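Guest Room and Linen Safety Checklist, with comments
Zostside House, Room 3
Inspected 16/10/2023

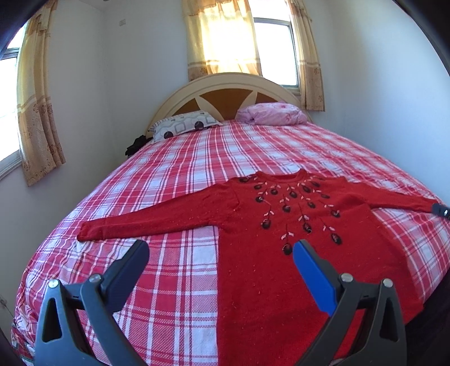
Knitwear and other clothing with sewn-on trim gets checked before it goes into the guest closet or back to a long-stay guest. Lay each item flat, front up, sleeves out, and go over the trim by hand. The red sweater on the plaid bedspread has dark oval shapes on thin stems across the chest, with small pale pink stitches between them, so every oval gets a light tug. There is lint on the knit as well. Use the roller, no brush near the stems.

CLOTHING
Trim and embroidery firmly attached: OK. Recheck after next cleaning.
Cuffs and neckline, open seams: OK
Lint and fuzz removed: TO DO
Pins or tags left inside: None found
Care label readable: No. Treat as hand wash, 30 degrees C at most.

BED
Headboard tight to bed frame: OK. Bolts were tightened in August.
Headboard edges, splinters or rough spots: OK, including the arched top. Dust the sunburst panel with a dry cloth.
Bedspread clear of the walkway: Watch. It drapes over the front edge and the folds can catch a foot. Pull it back toward the wall side when making up the bed.
Pillowcases, tears or loose buttons: OK
Mattress label present: OK

ROOM
Smoke alarm tested: OK
Outlet covers in place: One cracked, by the window. Replacement ordered from Sabbagh, part 153.
Space heater distance from bedding: 26 inches. FAIL. House rule is 36 inches. Heater moved to the closet until the shelf is shifted.
Window opens and latches: OK, stiff. Needs wax on the track.
Night light working: OK
Path from bed to door clear: OK

Comments
The Brodonlow detergent leaves a residue on dark knits if the machine is overfilled. Keep loads to half for anything red or black and run a second rinse.

The Prostville house has the same heater model. Measure there too and write the distance on their sheet.

Open items: lint, outlet cover, heater shelf, window track.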